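07/04/2024
Sobia Niazi, workshop notebook

Second glue test for the Tostwood stools. The January batch let go at the back leg joint, always on the same side, so I have stopped blaming the glue and started looking at the clamps.

Cut 2 new sets of legs this morning. Sanded one set to 200 grit and the other to 400. The finer one feels nicer but I think it is too smooth for the joint - the glue beads up on it. Waqas says to leave the tenons straight off the saw and only sand what shows. Will try that next.

Blue and orange plastic things on the dark tabletop:

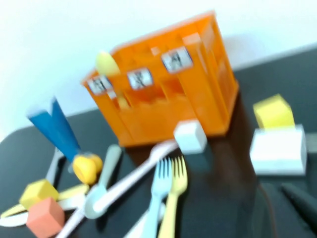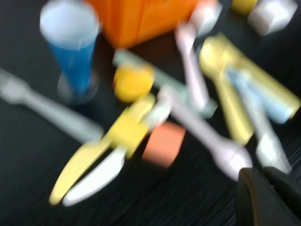
Both sets are clamped up on the long bench with scrap pads under the jaws. Please don't move them before tomorrow. The clamp with the bent bar pulls to the left and I have put tape on it. If Tahira agrees it can go in the scrap bin.

Order 3632 from Hutitz came without the threaded inserts. Rang them, they will send the rest on. Rosaire needs four of those for the coat rack, the others are mine.

Still to do: weigh down the seat blank overnight, it has cupped a little. Ask Ghizlane where the good marking gauge went. Sharpen the 12 mm chisel before touching any more mortices - the last one tore badly at the far end.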